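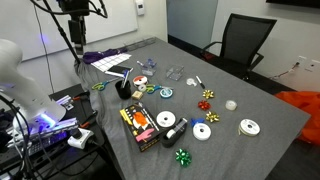 ¿Qué se compara cuando se prueban dos pinzas en un mismo brazo robótico?

Sobre todo, cuántas veces agarran y sueltan bien el mismo objeto, cuánto tardan en hacerlo y qué ajustes pide cada una al cambiar de tarea. El brazo, el controlador y la posición de partida se mantienen iguales para que la diferencia venga de la pinza.

Wuvis publica los resultados de su prueba con materiales de envolver regalos

Miércoles, 2024-09-04. El taller de automatización Wuvis ha terminado la primera ronda de pruebas de dos pinzas para brazo robótico, una de Hinrichs y otra de Momora, sobre una mesa con lazos, carretes de cinta, tijeras, rollos de cinta adhesiva y otros artículos de papelería. En total se registraron 2317 intentos de agarre, repartidos entre las dos pinzas.

El encargo viene de Wirum, una empresa de preparación de pedidos que quiere automatizar parte de su puesto de envoltorio antes de la campaña de diciembre. Hasta ahora Wirum solo había trabajado con cajas de cartón de tamaño fijo, y su responsable de operaciones, Jacobus Shabalala, pidió que la comparación se hiciera con objetos pequeños y de forma irregular.

«Con una caja casi cualquier pinza cumple. El problema empieza con un lazo, que se aplasta si se aprieta de más y se escapa si se aprieta de menos», explica Shabalala.

Las dos pinzas son eléctricas y de dos dedos. La de Hinrichs lleva dedos rígidos con almohadillas de goma y permite fijar la fuerza de cierre en pasos pequeños. La de Momora usa dedos flexibles que se adaptan al contorno de la pieza, con menos margen para regular la fuerza. Ambas se montaron en el mismo brazo y se manejaron con el mismo controlador.

Cada intento tenía un límite de 90 segundos. Se daba por bueno si el brazo levantaba el objeto, lo trasladaba al punto indicado y lo dejaba allí sin que cayera. La mesa se cubrió con una tela gris para que los objetos no resbalaran al primer contacto. Los operarios cambiaban la disposición de las piezas entre una serie y la siguiente, y las dos pinzas trabajaron con las mismas disposiciones.

Según el informe de Wuvis, la pinza de Momora dio mejor resultado con los lazos y con los carretes tumbados. Con los dedos rígidos, varios lazos quedaron deformados hasta que se bajó la fuerza de cierre, y entonces aumentaron las caídas durante el traslado. La pinza de Hinrichs fue más fiable con las tijeras, los rotuladores y las cajas pequeñas, y colocó las piezas con menos desviación respecto al punto marcado.

Los rollos de cinta adhesiva transparente dieron problemas a las dos. El fallo en ese caso se atribuye a la cámara, que localizaba mal el borde del rollo con la luz del techo encendida. Wuvis repitió esas series con otra iluminación y las presenta en un anexo aparte, sin sumarlas al resultado general.

Nabil Fakhoury, ingeniero de Wuvis y autor del informe, no recomienda todavía ninguna de las dos. «Si Wirum quiere que el brazo coloque los lazos, yo empezaría por los dedos flexibles. Si lo que quiere es que acerque herramientas y cajas a una persona, la otra va mejor. Son dos puestos distintos y hay que decidir cuál se monta primero», señala.

Fakhoury advierte también del tiempo de preparación. Cambiar de pinza obliga a volver a calibrar la cámara y a revisar el recorrido de los cables junto al brazo. El taller estudia un acoplamiento rápido, aunque eso encarecería el puesto y añadiría peso en el extremo del brazo.

El desgaste de las almohadillas y de los dedos flexibles queda fuera de esta ronda. Tampoco se ha medido el consumo eléctrico, que Wirum había incluido en su primera lista de peticiones y retiró después.

La segunda ronda se hará en las instalaciones de Wirum, con el personal del puesto de envoltorio y con papel de regalo ya cortado. En ella se probará si el brazo puede sujetar el extremo de una cinta mientras una persona hace el nudo. El informe completo de la primera ronda, con las tablas por tipo de objeto, puede pedirse al taller por correo electrónico.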